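À propos de Preltico

Accueil – L'entreprise – Qui sommes-nous

Preltico conçoit et exploite des robots mobiles d'extérieur destinés à l'inspection des allées, des voies piétonnes et des abords de sites. L'entreprise emploie 39 personnes, réparties entre le bureau d'études, l'atelier d'intégration et le service d'exploitation. Elle intervient pour le compte de collectivités, de gestionnaires de parcs et d'établissements d'enseignement disposant de grands terrains arborés.

La direction générale est assurée par Faith Rweyemamu. Shanti Singhal dirige le service sûreté de fonctionnement, qui lui est directement rattaché et qui dispose, depuis la réorganisation décrite ci-dessous, du pouvoir d'immobiliser tout ou partie de la flotte sans validation préalable.

Notre activité

Les robots de la gamme Kusum circulent à l'allure du pas sur des surfaces revêtues. Ils relèvent l'état du sol, les fissures, les joints ouverts et les obstacles, puis transmettent leurs relevés au gestionnaire du site. Chaque tournée est préparée par un technicien et suivie à distance par un opérateur. Le logiciel de navigation est développé en interne ; les essais en conditions réelles se déroulent sur notre terrain de Grudham et, pour les clients qui en font la demande, sur leur propre site.

L'incident de Valdovinos

Preltico a fait le choix de rendre publics les événements de sûreté qui concernent ses machines. Le plus sérieux à ce jour est survenu en avril, sur le site de Valdovinos, lors d'une tournée courante.

À 16 h 25, un robot Kusum engagé face au soleil sur une allée claire a cessé de distinguer le bord du revêtement. L'exposition de la caméra de navigation s'était réglée sur le ciel et le sol apparaissait saturé sur la plus grande partie de sa surface. Le logiciel a interprété cette zone uniforme comme un espace libre. Le robot a poursuivi sa route, quitté l'allée et terminé sa course dans une bordure plantée. L'arrêt d'urgence commandé par l'opérateur est intervenu après la sortie de voie. Aucune personne ne se trouvait à proximité. Les dommages se sont limités au carénage avant et à quelques mètres de plantation, remis en état à nos frais.

L'ensemble de la flotte a été immobilisé le soir même. L'enquête interne, conduite par Shanti Singhal, a porté sur 172 tournées antérieures et sur 2620 séquences enregistrées en lumière rasante ou frontale. Elle a établi trois faits. La perte de contraste au sol n'était associée à aucune alarme. Le seuil de confiance du module de détection des bords avait été abaissé lors d'une mise à jour précédente, afin de réduire le nombre d'arrêts intempestifs, et cette modification n'avait pas fait l'objet d'une revue de sûreté. Enfin, l'opérateur recevait une image corrigée, plus lisible que celle dont disposait la machine, et ne pouvait donc pas apprécier la dégradation.

Le rapport complet a été remis au gestionnaire du site et à l'ensemble de nos clients. Il reste consultable sur demande écrite.

Mesures adoptées

Toute tournée est désormais interrompue automatiquement lorsque la part saturée de l'image au sol dépasse 25 %. Le robot s'arrête, signale sa position et attend une reprise en main. Les opérateurs disposent de l'image brute en regard de l'image corrigée. Un capteur de distance orienté vers le sol, indépendant de la caméra, a été ajouté à l'avant de chaque machine ; en cas de désaccord entre les deux mesures, la plus défavorable prévaut.

Les modifications de seuils sont soumises à une revue à laquelle participent le bureau d'études, l'exploitation et le service sûreté. Les comptes rendus sont conservés pendant toute la durée de vie du matériel. Les horaires de tournée tiennent compte de l'orientation des allées et de la hauteur du soleil, selon un calendrier établi site par site.

La remise en service s'est faite progressivement, d'abord à Grudham, puis chez les clients volontaires, sous la surveillance d'un technicien présent à pied. Les essais face au soleil font maintenant partie du programme de qualification de chaque version logicielle, sur sol clair comme sur sol sombre.

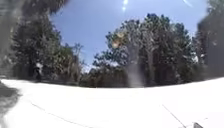
Une version n'est autorisée à la diffusion qu'après signature du service sûreté. Les arrêts provoqués par l'éblouissement sont plus nombreux qu'auparavant et allongent certaines tournées ; la direction considère cette contrainte comme acquise et en informe les clients avant la conclusion de tout contrat. Les demandes relatives au rapport de Valdovinos sont à adresser au service sûreté de fonctionnement, à l'attention de Shanti Singhal.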